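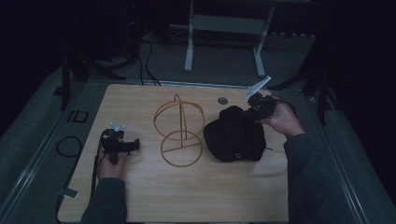
The practice completed the refurbishment of the former seed warehouse at Mundham in January, and this entry sets out how the principal design decisions were reached. The building stands at the lower end of a narrow plot, with its long side to the lane and its gable to the river. It had been used for storage for many years and had received little in the way of repair.

The client, Bolia, required a ground floor that could be let separately and a dwelling above it. The two uses share one entrance from the lane. An early scheme placed the stair against the north wall, where it would have been simple to build, but this left the upper landing without natural light. The stair was accordingly moved to the centre of the plan and set beneath a new rooflight, 4 metres long, which also brings daylight to the rear of the ground floor.

The external walls are of soft red brick in lime mortar. Cement pointing from an earlier repair had caused the faces of many bricks to fail on the river side. This pointing was raked out by hand and more than 3,000 bricks were replaced with reclaimed stock from a yard at Driston. The match is close on the gable and less so beneath the eaves, where the original brick is noticeably darker. The practice considered tinting the new work and decided against it.

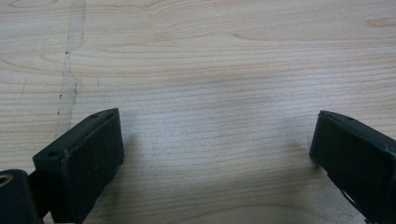
Insulation was fitted to the inside of the walls in the form of wood fibre board, 100 mm thick, finished in lime plaster. The window reveals were splayed to recover some of the light lost to the additional depth. In the roof, where the rafters were shallow, a further 200 mm was laid above the existing timbers. This raised the ridge slightly and required an amendment to the planning consent, which delayed the roofing works.

Joinery throughout was made by Avcı, whose workshop also repaired the loading doors facing the lane. These now fold back against the brickwork and serve as shutters to a glazed screen set behind them. The original ironmongery was cleaned and refitted, with the exception of one hinge that had corroded beyond repair.

Certain matters remain outstanding. The yard is to be paved once the new drain has been inspected, and the lower gutter on the river side discharges too close to the wall and will be altered. A later entry will deal with the heating system, for which a full winter of readings is not yet available.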